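Simulated arm misses the fish on the plate, how do I fix my reset?

skundach_lab
Posted in Student Projects, January

Our robotics club is doing a simulated kitchen task for a class credit. The arm has to pick a fish up and move it. We run 300 episodes overnight and it grabs the fish in 100 of them. The rest close on nothing or knock it aside. I pulled frames from the wrist camera and the two side views.
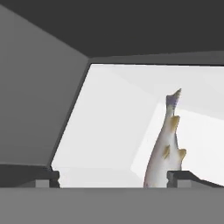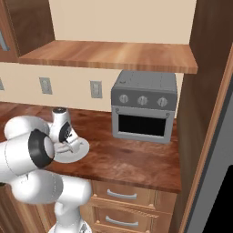
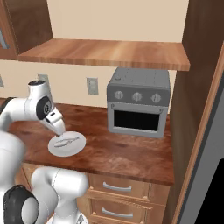
We start each episode from the same arm pose but the object pose is random. The control script is the one from the Todard starter kit with 2 changes, a slower approach and a longer wait before closing. Is this a camera problem or a control problem? We have to hand in a write-up and I would like to say something definite.

palumbo22
Check centering first. In your wrist view the fish is over toward the right finger with a big gap on the left. If you close from there, one finger touches well before the other and pushes. Add a step that moves the hand sideways until the gaps match, then close. Also log the object yaw for each episode and sort the failures by it. We did this in our club and most of the misses were in one range of angles - the fix was turning the wrist before going down.

esau_k
just make the friction higher

palumbo22
Friction won't help if the fingers never reach it. Do the yaw log, rerun the same 300 seeds so you can compare, and put both tables in the write-up.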